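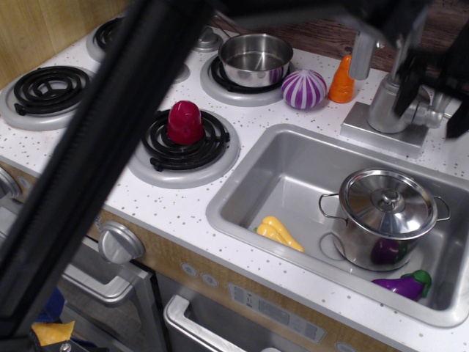
One operator at Caldeira wrote in the comment box of our survey that the arm had taken the easy half of the job and left her the sorting and the fixing. Several others said much the same in the interviews, and we use the remark as a starting point for this section.

5.2 Changes in operator work

Caldeira is a site where kitchen handling tasks are prepared and run on a toy kitchen before they are released to customers. Until August, operators guided the arm by hand through every run. Since then the Ciluno scheduler starts the runs, and an operator steps in when it stops. We logged 315 runs under the new arrangement. Of these, 276 finished with no operator input. The rest were stopped by the scheduler or by the person on duty.

The operators' day is now split differently. Before the change, most of a shift went to guiding. Now it goes to setting out the toy food and cookware, watching, and writing up stops. Operators told us that setting out is harder than it sounds. The sink in Figure 4 holds a lidded pot along with bananas and eggplant, and items lying that close together have to be placed with some care if the next run is to be comparable with the last. 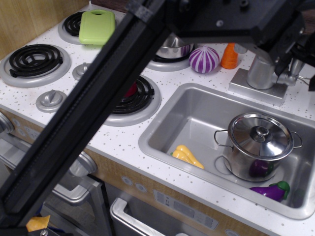 Figure 4. Counter, sink and arm at the Caldeira station.
Page last modified: August, revision 8

Watching was the part operators disliked most. A run needs little from them while it goes well, but they can't leave the station. Two asked to cover a second station at the same time so the hours would pass faster. The shift lead turned this down for the stations using the Storadier mount, where the stop button is out of reach from the next bench.

Pay grades did not change during the study, though the job description did. Skill in guiding, which used to decide who trained new staff, now counts for less than knowing the stop codes. Three of the longest-serving operators saw this as a loss. Newer staff did not raise it.

Written notes also grew. The Zelar form asks for a cause at every stop, and 70 entries, counting repeat stops, were filed over the study. Operators said the list of causes did not fit what they saw, and many picked "other" and typed a sentence. Those sentences are the main source for Section 5.3.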